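Tagged: family, memory, caregiving

My uncle Kidus stopped speaking in September. The stroke took the words first, and the right hand a little after.

I am writing this in small pieces, between his meals. Please forgive my English, it is my third language and I am tired.

He was a radio man. For years he read the evening news in our town, and people knew his voice before they knew his face. At the market he only had to ask for onions and everybody turned around.

Now he has three words. "Yes," "no," and "Mekdes," which is my name. He uses my name for everything. Water is Mekdes. Pain is Mekdes. The window is also Mekdes.

The therapist, Mr. Maeng, told me to wait 60 seconds before I help him with a word. Have you ever waited 60 seconds for someone you love? I looked at the table so that he would not feel my eyes.

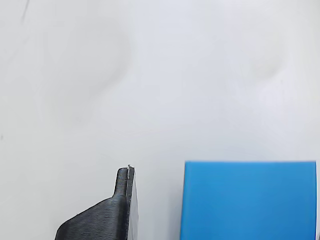
Pale gray, with a few faint smudges.

Last week my cousin Robel found a cassette of one old broadcast. We were afraid to play it. I thought, what if he cries, what if he thinks we are making fun.

He listened with his chin up. When the voice on the tape made a mistake in the name of a village, my uncle hit the blanket with his good hand and said, "No!"

So he heard it — after all these years he was still correcting himself.

We played it again after supper. At the end the voice says good night to the listeners. My uncle moved his lips with it, without sound, and then he looked at me and said, "Mekdes."

I said good night, Uncle.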